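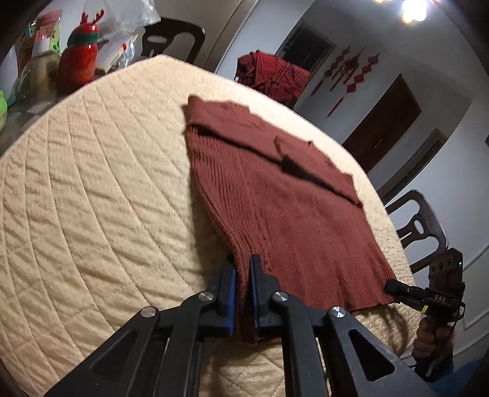
# Jinell Guesthouse: laundry, drying and heating check

**Inspected by:** Dinesh Bhattacharjee
**Day:** Wednesday, morning, guests out
**Areas:** laundry, drying cupboard, sitting room, upstairs hall, Liang annexe
**Key:** OK = no action. R = repair or change needed. M = monitor, look again at next check. NA = not applicable.

Comments are written against the item they belong to. Items marked R are repeated in the action list at the end.

## A. Tumble dryer (Huvano, vented, laundry)

- [x] **A1. Lint screen clean and undamaged.** OK. Screen had been cleared. Mesh sound, frame clips tight.
- [x] **A2. Lint well below screen.** R. Compacted lint on the back face of the well, out of reach of the brush supplied. Vacuumed out with a crevice tool during the visit. Add to the monthly list.
- [x] **A3. Exhaust duct type.** R. The run behind the machine is still white plastic flexible duct. This was noted at the previous check. Replace with semi-rigid aluminium.
- [x] **A4. Duct length and bends.** OK. Total run 4 metres, within the figure on the installer's sheet. No crushed sections once the machine was pulled forward, but the plastic sags between supports (see A3).
- [x] **A5. External flap opens under airflow.** OK. Opens fully and closes when the machine stops. Old nest material removed from the hood last spring has not come back.
- [x] **A6. Cord, plug and outlet.** OK. No discolouration on the plug face. Outlet is dedicated. No power board in use.
- [x] **A7. Cycle end and cool-down.** OK. Mixed load run on the short program. Finished in 29 minutes including cool-down. Door interlock stopped the drum at once when opened.
- [x] **A8. Instructions for users displayed.** R. The card is faded and the line about oily cloths can't be read. Kitchen cloths and massage towels must be washed hot and confirmed free of oil before they go in. Reprint.
- [x] **A9. Dryer not left running unattended.** M. Staff say the last load is sometimes started before they leave for the bus. The timer log has no entry for it either way. Spoke to the day staff. Last load to be finished, cooled and unloaded before lock-up.

## B. Washing machine and water

- [x] **B1. Inlet hoses.** OK. Braided, no rust at the crimps, date tags legible.
- [x] **B2. Isolation taps turn freely.** M. Cold tap is stiff. It closes, but needs two hands. Work it at each monthly check and replace the washer if it gets worse.
- [x] **B3. Standpipe and drain hose secure.** OK.
- [x] **B4. Floor waste clear.** OK. Bucket test drained without backing up.
- [x] **B5. Machine level, no walking on spin.** OK. The rear left foot has a lock nut missing. No movement seen on spin.
- [x] **B6. Safety switch trips on test.** OK. Tripped on the test button and reset cleanly. Label on the board now matches the circuit.

## C. Drying cupboard and racks

- [x] **C1. Nothing stored against the heating element guard.** R. A folded ironing blanket was leaning on the guard. Removed. A shelf bracket with a lip would stop things sliding down from above.
- [x] **C2. Element guard fixed.** OK. All screws present.
- [x] **C3. Thermostat cut-out.** OK. Cut out and came back in as expected. The dial pointer has slipped on its shaft, so the printed numbers don't mean much. Mark the correct position with paint pen.
- [x] **C4. Cupboard vent open.** R. The lower grille was painted over when the laundry was redone. Clear the slots or fit a new grille.
- [x] **C5. Ceiling airer rope and cleat.** M. Light fraying where the rope passes the pulley. Still serviceable. Do not load with wet doonas.
- [x] **C6. Folding racks stable.** OK. The older rack has a bent leg and was already set aside for scrap.
- [x] **C7. Woollens and knits.** OK. House rule is flat drying, away from heat, on a table or mesh rack. Knits are to be turned once during the day and must never be hung over a heater or put on the drying cupboard rails. Pad the surface with something washable and keep dyed items off pale cloths until they have been tested for colour bleed. The written rule covers sweaters and blankets but leaves out hats and gloves, which is where most of the heater problems come from in ski season. Add them.

## D. Portable heaters

There are 6 portable heaters on the register, all oil-filled column type. Each one was seen and checked.

- [x] **D1. Register matches heaters found.** OK.
- [x] **D2. Tip-over switch.** R. The heater from the upstairs hall stayed on when tilted. Tagged out and moved to the locked store. Dispose of it. The switch is not a user repair.
- [x] **D3. Cords and plugs.** OK for the rest. Cords should be unwound fully when in use. The sitting room heater had its cord wrapped around the body.
- [x] **D4. One metre clear in front and to the sides.** M. Clear in the sitting room at the time of the visit. In the Liang annexe the reading chair had been pushed close to the heater. Moved it back and put a strip of tape on the floor as a guide.
- [x] **D5. No clothing or towels on heaters.** M. None found. There is a scorch mark on the annexe skirting board that the manager could not account for. Photograph kept with the register.
- [x] **D6. Storage out of season.** OK. Upright, dust covers on.

## E. Ironing

- [x] **E1. Iron cord and strain relief.** OK.
- [x] **E2. Auto shut-off.** OK. Worked both flat and on its heel.
- [x] **E3. Heat-proof rest.** R. Missing. The iron is being stood on the windowsill, under the curtain. Supply a rest and relocate the board to the opposite wall.
- [x] **E4. Board cover and padding.** OK. Cover is thin near the nose. Replace when convenient.
- [x] **E5. Ironing done on tables.** M. Guests ask for the iron and use it in their rooms on whatever is handy. Padded and quilted table covers are not ironing surfaces. Many have polyester filling, which can melt or hold heat. Lend the small tabletop board with the iron every time, and write it in the loan book.

## F. Alarms and exits

- [x] **F1. Smoke alarms tested.** OK. Preltix interconnected units. Pressing the test button in the hall set off the others, including the annexe. Allow some 29 seconds for the annexe unit to join in — the wireless base is slow, and staff have taken this for a fault in the past.
- [x] **F2. Alarm heads clean.** R. The unit outside the laundry is coated with lint. Vacuumed with the soft brush. Move to a quarterly clean for this one only.
- [x] **F3. Replacement dates.** OK. All in date. The date on the sitting room unit is hidden by the mounting plate and was read with the head off.
- [x] **F4. Extinguisher, laundry.** OK. Dry powder, gauge in the green, tag punched.
- [x] **F5. Fire blanket, kitchen side.** OK. Pull tabs hanging free.
- [x] **F6. Exit path from laundry.** R. Linen trolley parked across the back door. Trolley has a marked bay beside the tubs. Use it.
- [x] **F7. Back door opens without a key.** OK.
- [x] **F8. Exit light.** NA. Not required for this room.

## G. Chemicals

- [x] **G1. Bleach and acid cleaners kept apart.** OK. Separate shelves, labelled.
- [x] **G2. Decanted products labelled.** R. Spray bottle under the tub had no label. Contents unknown, so it was put aside for disposal. Do not pour it down the sink.
- [x] **G3. Safety data sheets in folder.** M. The sheet for the new stain remover is missing. The supplier will send one on request.
- [x] **G4. Gloves and eye protection.** OK. Gloves in two sizes. Goggles scratched but usable.
- [x] **G5. Cupboard latch.** OK. Above child height and closing properly.

## Action list

| Item | Action | Who | Priority |
|---|---|---|---|
| A3 | Replace plastic duct with semi-rigid aluminium | Contractor | High |
| D2 | Dispose of faulty heater, amend register | Manager | High |
| F6 | Keep back door clear, trolley in bay | All staff | High |
| C1 | Fit lipped bracket above element guard | Handyman | High |
| C4 | Clear or replace lower grille | Handyman | Medium |
| E3 | Supply iron rest, relocate board | Manager | Medium |
| G2 | Dispose of unlabelled bottle at depot | Manager | Medium |
| A2 | Add lint well to monthly list | Manager | Medium |
| F2 | Quarterly clean, laundry alarm | Day staff | Low |
| A8 | Reprint dryer card | Office | Low |

The dryer is out of use until A3 is closed. Use the line or the racks in the meantime. Heater tag-out label stays on until the unit has left the building.

## Notes carried forward

The duct item was open at the last check and was marked as ordered. No order could be found. The contractor should quote for the wall sleeve at the same time, as the present one is a loose fit and the sealant around it has cracked.

The heater register should show the room each heater lives in. At present it shows only where the heater was bought. With one unit gone, decide before October whether it will be replaced or whether the upstairs hall can do without. The hall was not cold on the day, but it was a mild morning and the door to the landing was shut.

Drying cupboard was inspected empty apart from the ironing blanket. Repeat C3 with a full load next time and write down how long the element stays on between cut-outs.

Copy of this sheet to the laundry folder. Signed copy held in the office.

D. Bhattacharjee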